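Plevelachについて

はじめまして。Plevelach(プレヴェラハ)のページをのぞいてくださって、ありがとうございます。私たちは、壁の仕上げ材と、机や作業台の天板に使う柄物のパネルを扱っている小さな会社です。「小さな」と書くとご謙遜をと言っていただくこともあるのですが、本当に小さくて、電話に出た者がそのまま見本を探しに棚へ走り、見つけた者がそのまま封筒に宛名を書いている、そんな毎日です。

会社のはじまりは、Gunness通りの角にあった古い布地屋さんの二階でした。もともとは店舗の内装をお手伝いする仕事をしていて、壁紙やパネルは問屋さんから取り寄せてお客さまにお見せするだけだったのです。ところが、お客さまが最後まで悩まれるのはいつも間取りでも照明でもなく、壁の赤をもう少し落ち着かせたいとか、台の灰色に少しだけ表情がほしいとか、そういう「面」のことばかり。カタログをめくってもちょうどいいものが見つからず、それなら自分たちで探したり、つくってもらったりしようと、見本を集めはじめました。集めはじめたら止まらなくなってしまって、布地屋さんの二階の床が心配になったころに、いまの場所へ引っ越してきました。

いまの建物は、以前は製本所だったところです。天井が高くて冬はなかなか温まらないのですが、北側に大きな窓があり、午前十時を過ぎたころの光がとてもきれいに入ります。色を見るにはありがたい建物で、寒いのはひざ掛けでなんとかしています。

私たちが扱う見本は、現在437種類あります。無地のものもありますが、多くはむらや筋、石目のような模様の入ったものです。なかでも長くご愛用いただいているのが、赤みの強い、えび茶に近い色の壁材のシリーズで、社内では「Bagheri」と呼んでいます。全体にまだらな調子があって、そのなかを濃い赤の筋が横に走っている柄です。初めてご覧になった方は、たいてい「思ったより強い色ですね」とおっしゃいます。小さな見本帳で見るのと、壁一面で見るのとでは、赤という色はずいぶん違って見えるものですから、無理もありません。ですから私たちは、赤い柄をお考えの方には、できるだけ大きな見本を立てかけて、少し離れて眺めていただくようにしています。お茶を一杯飲むあいだ、別のお話をしながら、ときどきちらっと見ていただくくらいがちょうどいいようです。 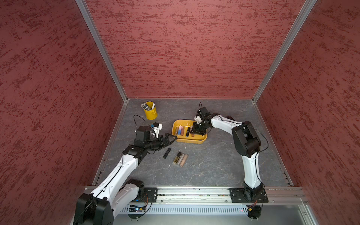

筋のある柄でもうひとつご相談が多いのは、角のおさめ方です。平らなところだけを見ていると気になりませんが、壁と壁がぶつかるところでは、筋の流れがどうしても一度途切れます。ぴったり柄を合わせることもできますし、細い見切り材を入れて、そこで気持ちよく区切ってしまう方法もあります。どちらがよいかはお部屋の広さや、何をするためのお部屋なのかによって変わります。個人的な好みを申しますと、赤系の壁にはアルミの細い縁がよく似合うと思っております。壁の裾と床の境目にも同じ縁をまわすと、掃除のときに雑巾の先がすっと通って、見た目もすっきりします。金物は地味な部品ですが、これを後まわしにして最後に慌てる現場をいくつも見てきましたので、私たちは柄と同じ日に金物も選んでいただくようおすすめしています。

天板のほうでは、灰色の大理石調のパネルがいちばんよく出ていきます。「Rerkosex」という名前は少々変わっていますけれど、柄そのものはとても穏やかで、灰色の地に、明るい色の脈がうっすらと流れているだけのものです。手芸の教室、文具店の包装台、ご自宅の書斎など、いろいろなところで使っていただいています。脈がはっきりしすぎた柄ですと、上に置いた細かいものが紛れてしまって、ビーズや小さなねじを探すのにくたびれるのだそうです。反対にまったくの無地では、ちょっとした汚れが目立って落ち着かないという声もありました。そのあいだのところを探して、脈の濃さを変えた試作を何枚も並べ、スタッフがそれぞれの机の上に敷いて、お弁当も食べ、はさみも糸くずも散らかして、そうして選んだのが今の柄です。

赤い壁と灰色の台を一緒に使うのはどうでしょう、というご質問もよくいただきます。私たちは好きな組み合わせです。赤だけですと部屋がぐっと迫ってくるように感じることがありますが、手元に静かな灰色があると、目の休む場所ができます。ただ、お好みの分かれるところでもありますから、迷われたらぜひ両方の見本をお取り寄せになって、朝と夜とで見比べてみてください。電球の色ひとつで、えび茶が茶色に寄ったり、紫に寄ったりいたします。

見本のお貸し出しについて、少しだけ書いておきます。手のひらほどの小見本は一度に4枚まで、大きな見本は2枚までお送りしています。期間は決めておりますが、工事の都合で延びることは誰にでもありますので、そのときはひとことご連絡いただければ大丈夫です。お戻しの際は、角がつぶれないように、届いたときの厚紙をもう一度はさんでくださると助かります。書き込みのある付箋が貼られたまま戻ってくることもあって、「台所には赤すぎる?」「母に聞く」などと書いてあるのを拝見すると、ご家族で相談されたのだなと、こちらまで嬉しくなります(付箋は次の方へお送りする前にはがしております、ご安心ください)。

見本室は、ご予約をいただければどなたでもご覧になれます。業者の方でなくてもかまいませんし、まだ何も決まっていないという方も歓迎です。お手持ちの布や床材の切れ端、お気に入りのお皿など、合わせたいものをお持ちくださると話が早く進みます。以前、長年使ってこられた裁縫箱を抱えて来てくださった方がいて、その蓋の色に合う壁を半日かけて一緒に探したことがありました。結局お選びになったのは、最初に手に取られた一枚でした。

毎年4月には、廃番になった柄や半端になったパネルを並べる、小さな蔵出しの会を開いています。棚板にちょうどよい大きさのものや、工作に使える切れ端もありますので、お散歩のついでにでもお立ち寄りください。切れ端は一袋99円で、お好きなものを詰めていただけます。丈夫な手提げをお持ちになることをおすすめします。パネルは見かけより重たいものですから。

見本のご請求、見本室のご予約は、お問い合わせのページからお願いいたします。お急ぎのときはお電話でもどうぞ。呼び出し音が長く続くときは、たぶん全員が棚の奥におりますので、少し待ってからもう一度おかけください。

Plevelach スタッフ一同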